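**Ticket 4-23: Replacement fingertips and spare gripper, budget request**
**Status:** Open, awaiting purchase approval
**Opened by:** Nerys Phillips, Equipment Planning
**Assigned to:** Eluned Hopkin, Manipulation Laboratory
**Period:** October 2021

**Summary**

The laboratory reports that fingertips on the hand-held grippers are wearing faster than the annual plan allows. The current plan provides for one set per gripper per year. The laboratory requests 8 additional sets and one complete spare gripper.

**Entry 1 (Phillips)**

Request received. Please state which tasks cause the wear, and whether the existing supply from Femholm can be used up before a new order is placed. Please also confirm that the request covers hand-held units only. The fixed arms are funded under a separate line.

**Entry 2 (Hopkin)**

Hand-held units only. The Femholm stock consists of four sets in the older, harder compound. They hold paper and cardboard items well but slip on glass. We propose to keep them for the light items and to order the softer compound for everything else.

**Entry 3 (Phillips)**

Two quotations have been obtained:

| Supplier | Item | Delivery |
|---|---|---|
| Bindano | Fingertips, soft compound, 8 sets | 23 days |
| Zariņš | Fingertips, soft compound, 8 sets | 30 days |
| Zariņš | Complete spare gripper | 30 days |

Bindano does not supply complete units. A split order would require two purchase requests and two receiving inspections. Please advise whether the shorter delivery time justifies the additional paperwork.

**Entry 4 (Hopkin)**

A single order from Zariņš is acceptable, provided it is placed this month. The covering tasks in the Fletar work plan place the greatest demand on the fingertips. A clear glass bowl is held upside down by its sides over a small toy, and the grip depends entirely on friction against a smooth, curved wall.

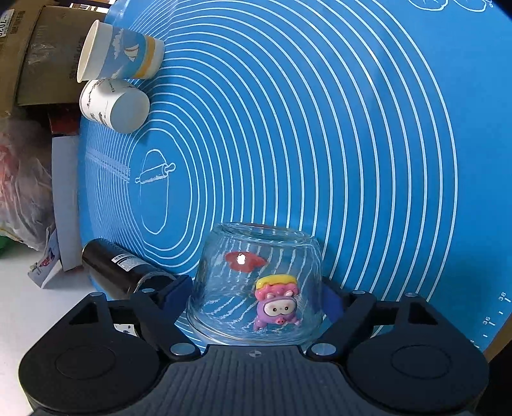 Paper cups and small boxes can be handled with worn tips. Glass cannot, and we would prefer to suspend those tasks than to continue with tips past their service limit.

**Entry 5 (Phillips)**

Accepted. The fingertips will be charged to consumables and the spare gripper to minor equipment. Next year's plan will be revised to four sets per gripper. The laboratory is asked to record the date of each fingertip change on the equipment sheet, so that the revised figure can be checked at mid-year.

**Outstanding actions**

- Hopkin: confirm the mounting pattern of the spare unit with Zariņš before the order is signed.
- Phillips: submit one combined purchase request.
- Ticket to remain open until goods are inspected.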